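Barkgate Workroom, progress report to the Trorinik Fund
Prepared for Steinar Sveinbjörnsson
9 Aug 2025

Dear Steinar,

I send you the report for the second period of the grant. It covers the clearing and cleaning of the ground floor hall at Barkgate. The first report covered the roof and the electricity, so I do not repeat them.

When we wrote the application, the hall was still full of stock from the former tenant, the textile company Movia. In this period we sorted all of it. We filled 294 sacks. Most of them held fabric remains too dirty to use, and these went to the recycling station. The good garments were given to the charity shop Gape, which collected them in two trips. I had planned one trip, but the van was smaller than I was told. The additional cost was small and we paid it from our own money.

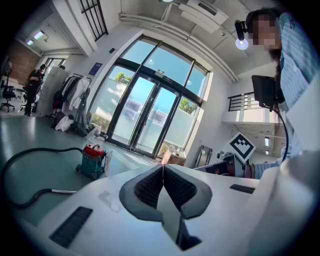

The cleaning of the hall started when the large pieces were out. We first swept and then vacuumed, and we began with the side where the glass doors are, as all the dust from the street comes in there. The floor is the teal-green one, which we decided to keep. In my application I wrote that it should be replaced, but the flooring company looked at it and found it sound, so this money is free for other things. The canister vacuum cleaner with the red lid stays in the hall during the work. The clothing rack also remains for the moment, with the white jackets and other garments on it, and I ask for your patience about the wrapping and bags near the doors. They are on the list for the next collection. The exposed brick wall will not be painted. We asked the users and they like it as it is.

Money: of the sum for this period, around 2,000 euros are not spent. The reason is mainly the floor. I would like to move this amount to storage shelves, which were cut from the first budget. Please tell me if a letter is enough for this change or if I must fill in the form again.

Delays: the window cleaner has cancelled twice. The windows are high and we can't do them by ourselves without a proper ladder. A new visit is agreed for September.

Next steps are the shelves, the windows and the lock for the side room. The sewing group would like to begin before the lock is ready, and I have told them yes, if they take their machines home after each evening.

The receipts are in the separate envelope. One receipt, for the dust masks, is missing and I have asked the shop for a copy.

With kind regards,
Barkgate Workroom, project office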